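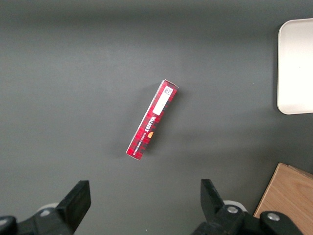 Speaker notes: Provow second-quarter results and the Lidach offer
Briefing for private client advisers, 27th August
Speaker: Brândușa Pop, Health Care Equity Research

Opening

Good morning, and thank you for joining. I will speak for 30 minutes and leave the remaining time for questions. My remarks cover the quarter at Provow, the terms of the Lidach offer, and the position we recommend for clients who already hold the shares. Please note that the disclosure statement at the back of your handout applies to everything said in this session.

Slide 1 - The quarter

Provow reported revenue of $442 million. Growth came almost entirely from Treloar, the company's once-daily tablet for chronic gout. The older hospital products were flat, and management did not change its full-year outlook.

Pause here. Advisers with clients who bought before the Treloar approval will want to write down the revenue figure.

Gross margin fell slightly. Management put this down to the start-up costs of a second packaging line. We accept that explanation for now and will look for the margin to recover by year end.

Slide 2 - Treloar

Prescriptions continue to rise, but more slowly than in the first year after launch. Two large pharmacy benefit managers are reviewing coverage, and their decisions are expected in September. A loss of preferred status at either one would lead us to lower our estimates. 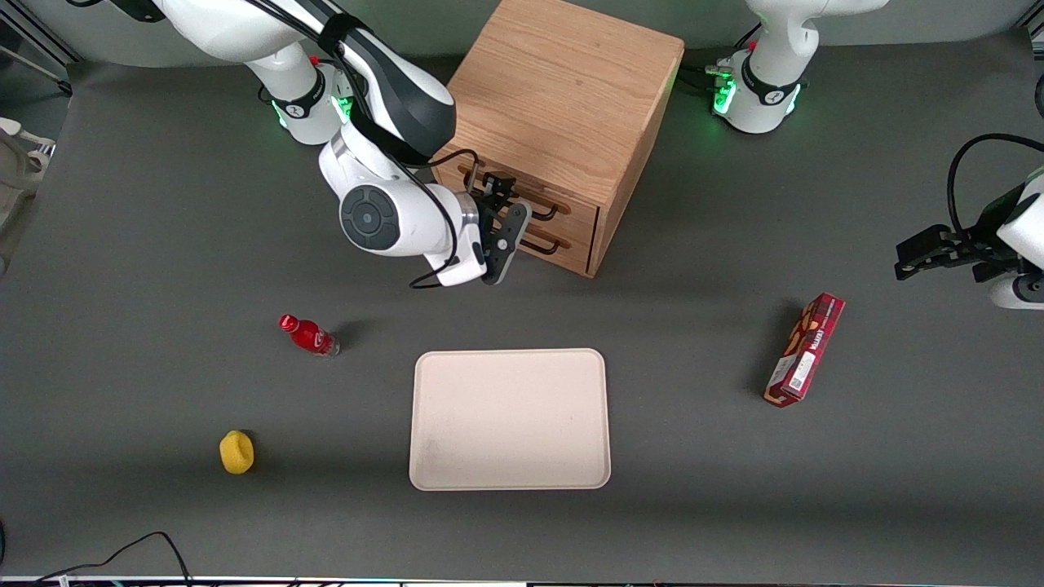 Red bottle, sponge, tray and red cardboard box on a gray surface

Slide 3 - Beyond Treloar

The only late-stage candidate is Wirkis, a treatment for a rare form of kidney inflammation. The Phase 3 trial has enrolled 1452 patients and is now closed to new entrants. First data are due next year. We give Wirkis a modest value in our model - less than most of our competitors do - on account of the mixed Phase 2 results.

If asked about dosing, refer the question to the written note. Do not discuss the safety findings from memory.

Slide 4 - The Lidach offer

Lidach has proposed to acquire all outstanding shares of Provow for cash. The Provow board has recommended acceptance. The shares now trade a little below the offer price, which tells us that the market expects the deal to close but sees some antitrust risk. Lidach already sells a competing gout product and may be required to divest it.

The combined company would employ more than 2000 people in research. No decision on sites has been announced, and we should not speculate.

Slide 5 - Our recommendation

We have moved our rating from Buy to Hold. Clients with large gains may wish to sell part of the position in the market before the deal closes. Those with tax questions should be directed to their own accountant.

We do not recommend new purchases at the current price. The remaining gain is small, and the shares could fall sharply if the offer were withdrawn.

Questions

Take questions from the room first, then from the telephone line. Written replies to any open items will be sent through the adviser portal.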